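Wavport Intramural Sports Council
Minutes of the regular meeting
April 13, 2018
By Noreen Gilani, recording secretary

The meeting opened at 5:30 p.m. in the fitness center classroom. Minutes of the last meeting were approved with one fix: the bowling entry fee is $50 per team, not per player.

1. Summer volleyball
The league will run six-on-six again. Units with too few players may combine with one other unit, but must tell the sports office before the schedule is drawn. Brandes asked to enter two teams. Approved, as long as the rosters don't overlap. Rullivari has not sent in a letter yet and will be called.

Matches stay at best of three. A motion to play the third set to 25 points failed, so it remains at 15. The net crank on court two still slips - a work order is in.

2. Budget
The balance stands at $522. Game balls and a new antenna set come to $300, which was approved. Trophy engraving is put off until the July meeting.

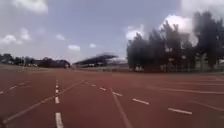
Can a player who changes units in the middle of the season stay with the old team? The player finishes the season with the team whose roster he or she first signed, and points go to that team's unit.

This rule will be added to the bylaws under eligibility. The old wording let the two coaches settle it between themselves, and last season that led to two protests.

3. Officials
Four people have signed up for the referee class and at least six are needed. Plindunora offered to send two more. Teams that supply a referee get first pick of practice times. Scorekeepers don't need the class but must read the rule sheet and sign it.

4. Forfeits
Grace period stays at 10 minutes. After two forfeits a team is dropped and its remaining matches go down as wins for the other side. Brandes wanted three forfeits because of shift work. The vote was five to two against. 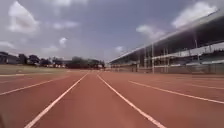
Lane lines on the running track.

5. Other business
Lost and found will be cleared out at the end of the month. The sports office phone extension is now 477 - please change it on all posted flyers. Team captains should send rosters by email only, as paper copies have been going missing.

The next meeting will be held in the same room. Adjourned at 6:40 p.m.

Last updated: April 2018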